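Filed under: Workshop Tips, Home Robots
18 comments | 50 shares

Save your practice runs in small batches! I collect simulated house runs for the Jareswood helper, and I lost a whole evening once by keeping 100 in one folder. Now I name each batch by room and starting spot. 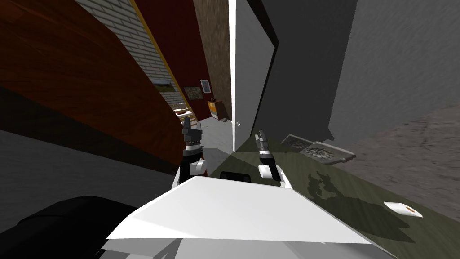 Starting spots matter more than anything else when you're gathering examples. Begin some runs with the head tilted hard and both grippers up, right by a doorway, so the learner gets odd views too. Leave small stuff on the floor as well (a little white square on a green rug or floor is great!), and write down which runs have it.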